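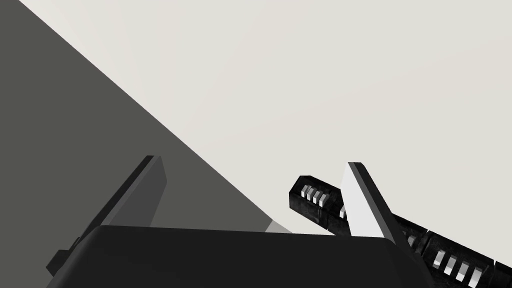
Trolteck wrote to us in September that a gripper which reports "holding" must be believed by the rest of the system, and that the controller has no reason to ask a second time. We followed this advice for the first half of the project. It was a reasonable advice, and we do not blame them for it, but it is the origin of the fault which takes most of the space in this report.

Progress report to Dizon
Project Torus, second period
Apr 3, 2019

1. State of the work

The goal of the period was to finish the grasping part of Torus in simulation and to move it to the arm in the Tilleler workshop. The simulation part is finished. The move to the workshop was started and then stopped by us after a safety event, described in section 2. At the time of writing, the arm in Tilleler is switched off and locked, and only the simulator is used.

We know that this delays the workshop tests that were promised in the work plan. We prefer to report it now, before the cause is closed in every detail, so that Dizon can decide about the next payment with the full information.

2. What happened

During a test in Tilleler the arm had to take the edge of a wooden test panel, pull it a short way, release it and go back to its rest position. The release command was sent. The fingers opened. The status word of the gripper continued to say "holding" for 950 milliseconds. In this time the controller believed that the panel was still in the fingers, and it chose the slow pulling motion again in place of the retreat motion. The arm moved to the side with open fingers, and the left finger pushed against the face of the panel. The force on the wrist was more than 60 newtons when the protective stop came.

No person was inside the fence. The panel has a dent and the finger pad had to be replaced. The arm itself was inspected and has no damage.

The protective stop did what it is made for. However, our own software should have stopped the motion much earlier, and it did not. For us this is the serious part of the event. The stop in the arm is the last protection and we had started, without really deciding it, to use it as the first one.

3. What we found in the simulator

We repeated the same task in simulation with the same controller code. Out of 133 runs, the wrong status appeared in three. In all three runs the fingers were already open and the status was late, and in all three the controller selected the pulling motion. These runs had been marked as successful by our old evaluation, which looked only at the final position of the panel. We had therefore seen the fault before the workshop test and had not noticed it. We regret this very much.

The reason for the late status is now understood in the main lines. The gripper driver sends its status only when the value changes. If the message with the change is lost, the old value stays valid until the next periodic message arrives. In the simulator the messages go through the same driver, and this is why the fault can be seen there also. We had supposed that a simulated gripper could not lose a message. The supposition was wrong, since the loss happens in a queue on our side and has nothing to do with the cable.

The queue was made short on purpose in the first period, to keep the reaction fast. When the log writer is busy, the queue is full for a moment, and the newest message is thrown away. For position values this is harmless, another value comes soon. For the status word it is not harmless at all.

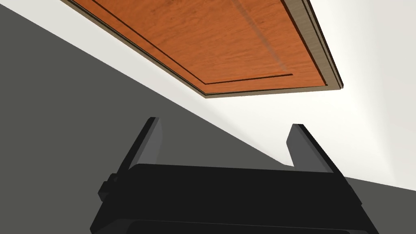

The correction has two parts, and the first one is already in use in the simulator. The controller no longer reads only the status word. It also compares the commanded finger width with the measured width, and it accepts "holding" only if the two values agree with the thickness of a part. With the fingers as wide apart as they are here below the orange-brown panel, and nothing between them, the controller must refuse the word "holding" from any source and must forbid every pulling motion. We tested this with messages deleted by intention, and the pulling motion was refused each time. The second part is a change in the driver, so that the status word has its own queue and is never thrown away. It is written but has not yet been reviewed by Trolteck.

There is one weak point that we want to mention. If the part is very thin, the width of the closed fingers is nearly the same with the part and without it. In this case the comparison does not help, and we depend again on the status word. For the panels of this project the thickness is sufficient. For other parts a force value from the pads would be needed, and the present gripper does not give such a value to the user.

4. Changes in the way we evaluate

A run now counts as successful only if three conditions are met: the final position is correct, the sequence of finger states is correct, and no contact is registered after the release. The third condition is new. We applied it backwards to the stored runs of the first period as far as the contact data was saved. For the oldest runs it was not saved, and we have removed these runs from our statistics. The success rate in the previous report was for this reason too optimistic, and we ask Dizon not to use it any more. A corrected table will come with the next report.

We also look at the simulated camera views again. In the first period they were stored and almost never opened. It is slow work, but one of the three wrong runs was first recognized in this way, by a colleague who saw open fingers and a line in the log that said the contrary.

5. Conditions for switching on again

We will not restart the arm in Tilleler before the following points are completed:

- The driver change is reviewed by Trolteck and the result is given to us in writing.
- The force limit in our own software is set lower than the limit of the protective stop, and this is tested with a foam block in place of the panel.
- The retreat motion begins with a movement straight away from the panel. At present it can begin with a movement to the side.
- The workshop instruction is changed, so that the gate remains locked also during the slow test mode. Until now it was allowed to open it in slow mode.

The last point was requested by the workshop in Tilleler and we agree with it completely. The event took place in slow mode, and the old instruction would have permitted a person to stand beside the panel.

6. Effect on the budget and on the plan

The costs of the repair are small and are covered by the material budget. The larger effect is on working time. The simulation work takes more hours than planned and the workshop takes fewer, and we ask for permission to move hours from one to the other. The total amount does not change. The demonstration for Dizon can be kept if the review by Trolteck does not take longer than they have announced. If it takes longer, we would propose to show the task in simulation first and to invite you to Tilleler on a later day.

7. Open questions

We still do not know why the log writer is busy in some runs and quiet in others with the same settings. The suspicion is on the storage of the camera views, which happens on the same computer. Moving this storage to a second machine is simple and will be tried next.

It is also open whether other Trolteck customers are affected. The short queue is our own code, therefore perhaps not. But the driver sends the status only on change in every installation, and we have informed Trolteck that in our opinion the manual should say this clearly. They confirmed that they received the message. An answer on the content has not arrived yet.

Project Torus, report to Dizon | Contact: Torus project office, Tilleler | Copyright 2019 | Back to top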